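Grusness Round Coffee Table, White

Light, low and easy to shift around, the Grusness is the table we'd pick for any room that has to do more than one job. It has a round white top and thin metal legs that cross underneath, so you still see plenty of floor and the whole thing feels airy even in a busy room. We've had one in the Mandotport studio since March and we're still fond of it!

The round top is the best part. You can walk past it from any side without catching a hip on a corner, and you can pull up whatever chairs you have (they really don't need to match). It's lovely with brick, too - the plain white looks crisp against all that red.
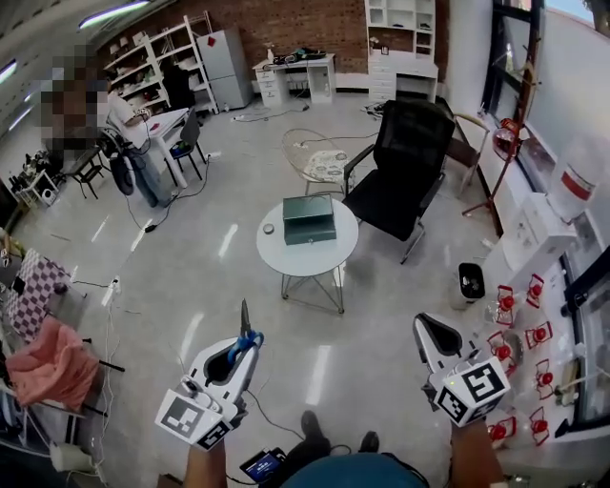
How do I clean the top?
Wipe it with a soft damp cloth and a drop of dish soap, then dry it. Skip scouring pads and anything gritty.

Putting it together takes one person and the hex key in the box. Lay the top face down on a blanket, bolt the crossed legs to the center plate finger tight, turn it over, and check that it stands level before you tighten everything up. If it rocks on an old floor, the feet screw in and out a little.

We like it with one or two small things on top and room left for a cup. A lidded metal box is great for pens, chargers and remotes, and a little round tin next to it takes care of paper clips. Dark green on white looks terrific, by the way.

Dinesh Salian drew the legs for Cloltilthorpe and went through a lot of versions before he was happy with how they cross. The Reddy side table has the same legs in a taller size - they make a good pair if you have the space.

Item number: 2327
Color: white top, metal legs
Assembly: needed, hex key included
Spare feet: sold in packs, item number 483
Returns: unused and in the original box
Pickup: Mandotport, Thursday until 7 p.m.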